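Flula update lets two-armed cells replan in mid-task

Software firm Zelel has released a new version of Flula, its planning and control package for two-armed workcells. The main change is that both arms now share one planner, so a delay on one side no longer stops the other.

Earlier versions gave each arm its own queue of moves and used fixed waiting points to keep them apart. If one gripper missed its hold, both queues had to be cleared and the job started again. The new planner works out a fresh path for the affected arm and checks it against whatever the other is doing at the time.

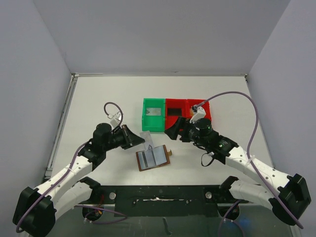 THESSALONIKI, November – Zelel's test cell has a pair of arms facing each other's workspace across a white tabletop, with three open bins, one green and two red, in a row at the back. The jobs run there are small sorting and unpacking tasks, including ones with clear plastic sheet, a material the older perception module handled badly.

"Clear film was our worst case," said Achilleas Katsaros, who leads the planning team. "The depth reading goes straight through it. We now take the edges from the colour picture and let the planner treat the height as uncertain until the fingers close."

The company ran 354 trials of the new version before release. In the first 200, engineers could step in by hand. After that they could only watch and log. Replanning was triggered in 103 of the trials, most often by a missed grasp on thin or flat parts.

Flula also gains a replay tool, which steps through a logged run and shows the planned and measured joint positions together. Cirilo Bermúdez, an integrator at Dimitriou who had early access, said the replay had been more use to his team than the planner itself. He would still like to see shorter start-up times – the cell model has to be reloaded after each change to the bin layout.

Existing users can install the update over the previous version, although saved waiting points will be ignored. Support for Torkov controllers is planned for the next release.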